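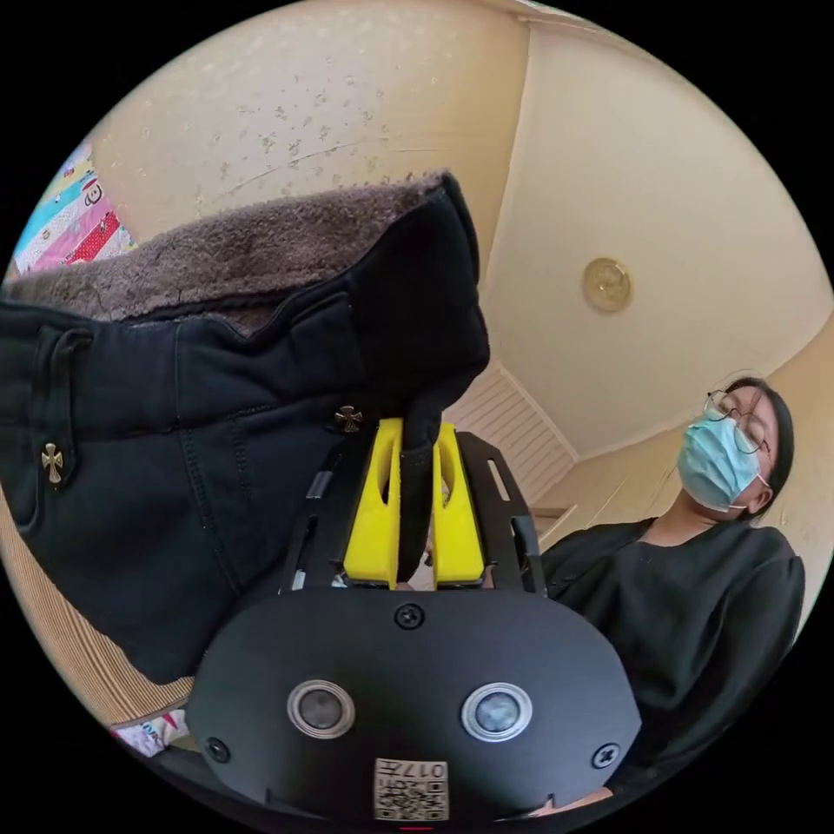 Black pants, brown fleece lining, two small gold-toned crosses

Search the archive
All lists

Griseo clothing care list
Message 2185
Subject: Re: folding lined pants

> I have four pairs of fleece-lined pants from the Biraline shop in Brikville and they take up a whole drawer. I fold them in thirds like jeans and they spring back open. Does anyone roll them? Mine have metal trim near the pocket and I don't want it to snag.

I gave up on thirds. The lining is too thick at the waistband, and the stack leans over after the third pair. I lay them full length on the bed first and smooth both legs down with my hand. If you do it on a sheet the sheet bunches up under the fleece.
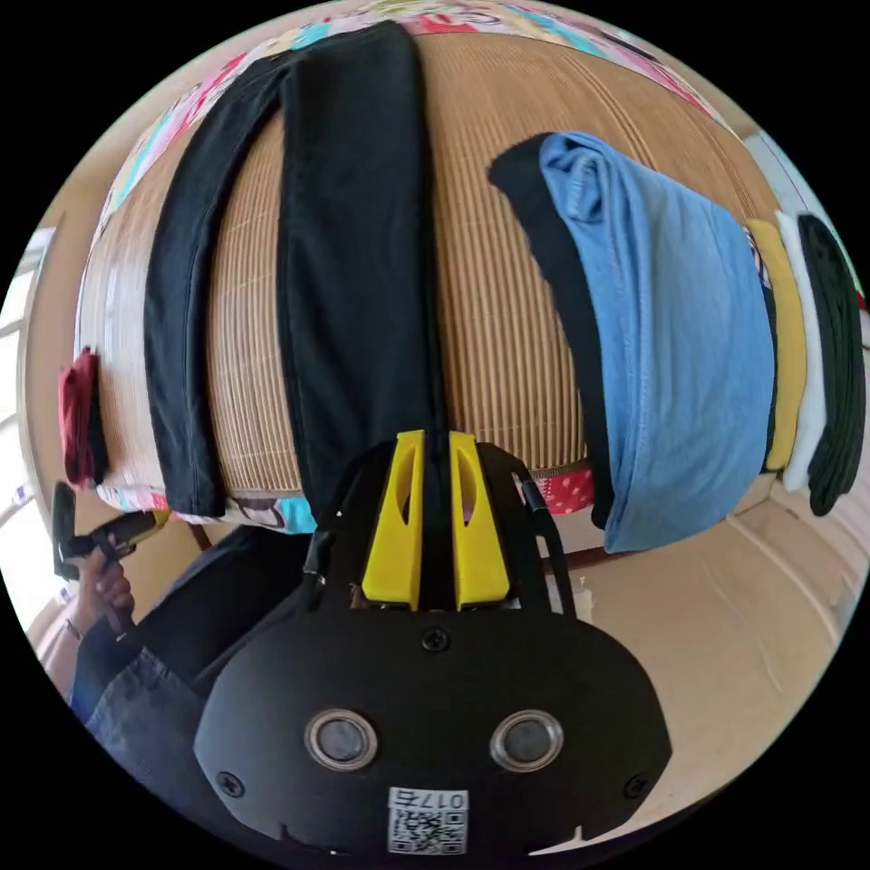

A flat mat under them makes it easier — the legs stay where you put them and you can get the seams straight. Then one leg over the other, crotch point tucked in, and fold up from the hem in two turns. Leave the waistband for last and don't press on it.

For the trim, turn that side inward and put a cotton T-shirt between the layers. I haven't had a snag since I started doing that. Rolling works too, but the rolls need a box 30 cm deep and my drawers are shallower than that.

I wash mine inside out on cold and skip the dryer. The pile mats down with heat. They go in the drawer in May and come out when it gets chilly.

Related messages
Message 745: Storing winter pants in a small closet
Message 206: Fleece lining shedding on shirts
Núñez hangers, clip or bar?

Contact the list owner | Copyright Griseo | Back to top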